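Grip fault on the Bamton cell, part 2

25 Dec 2020

The arm faulted again at cycle 623. Same code as in April: grip force in range, part not detected. The strip was on the floor under the fixture.

My first guess was the force threshold. I raised it and ran the foam strips again. No drops until cycle 886, then two in a row.
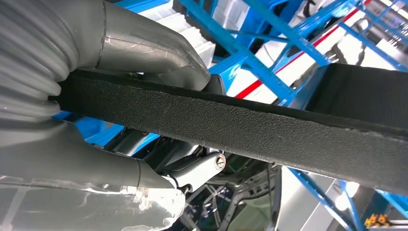
Foam gives under load, so the force reading settles late. The controller sampled 20 ms after contact and called the grip good. By the time the arm moved, the force had fallen below the limit — and the check had already passed.

Oluwaseun Adeyemi suggested a second sample just before the lift. I added it last night. A low reading now stops the arm with the fingers closed.

The log format from Flineldale still drops the second value. I'll patch that next.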